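Flovadari Lids
README, last updated January 8, 2021
Maintained by Philomena Nic Aodha

What this is

Recordings of two robot arms trying to put lids on things, take lids off things, and on good days tell one lid from another. It belongs to the Flovadari chores collection, next to the older Brundeo set (folding) and Ayaaba (wiping, mostly of areas that had been wiped before).

People ask whether a machine can do the dishes yet. My usual reply is to ask whether they own any containers with lids. A child of four can match a lid to its cup, flip it the right way up, find the thread and turn. For our arms each of those is a separate research problem, and the turning is the worst of them. If you came here shopping for a kitchen helper, please keep your sponge.

The task

Every episode starts with containers and lids on a white table. Lids may start right side up or upside down. An upside-down lid has to be turned over before anything useful can happen, and this is where most policies go to die.
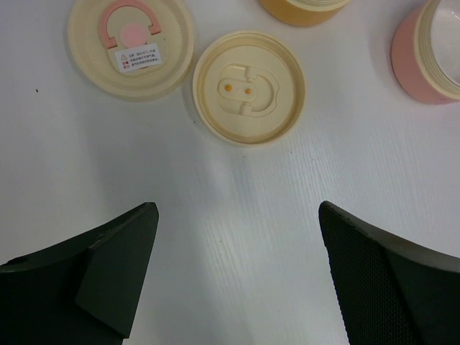

Episodes come in three flavors: open, close and sort. Sort means putting each lid next to the body it belongs to, without screwing anything. We added it in December after the close numbers came in and morale needed help.

What's in the download

2,671 episodes, of which 474 are failures. The failures are kept in their own folder and I'd ask you to look at them before you delete them. Our first model was trained without any and came away with the idea that lids never slip.

Each episode has wrist video, one fixed view, joint positions for both arms, gripper opening, and a line of text saying what the operator was asked to do. The text was typed by the operators, so "cap," "lid," "top" and "the round one" all mean the same thing. We cleaned up the spelling and left the rest alone.

Both arms were driven by hand through the Dodana control software. Nothing in the main folder is autonomous. The autonomous runs are in a folder named policy_runs, and there are 23 of them. You may judge the state of household robotics from the ratio. 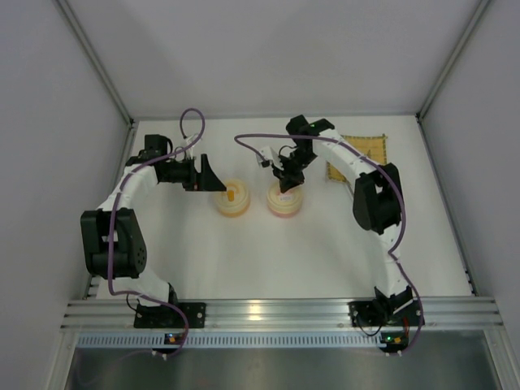 Fixed view: both arms over the table, two round containers between the grippers.

How well does it work

Sort is decent. Open is fine if the lid was put on by another robot, which is to say barely. Close is poor. Of the 23 autonomous runs, 18 were attempts at close, and I've marked five of those as successes after watching them more times than is healthy. A lid resting on top of a cup at a slant is not a success, however proud the arm looks.

Known problems

Threads. The grippers have no idea how tight a lid is. Neither do the labels, which only say open or closed.

Glare. The table is white and the lights are bright, so you will get streaks in the wrist video. Pale lids on a white surface are also hard on depth estimates – we tried, and dropped depth from the release.

Timestamps. Wrist and fixed video can drift apart on the longer episodes. Use the sync file and don't trust frame numbers.

Operator habits. One of us always starts with the left arm. Your model will too, unless you mirror the data or shuffle by operator ID.

Please don't

Use this set to claim that robots can cook, pack lunches or look after your grandmother. It covers lids. It doesn't cover soup.

License and contact

Free for research use. For anything commercial, write to Philomena first. Bug reports go in the tracker, with the episode number, please – "the one where it drops it" narrows things down less than you'd think.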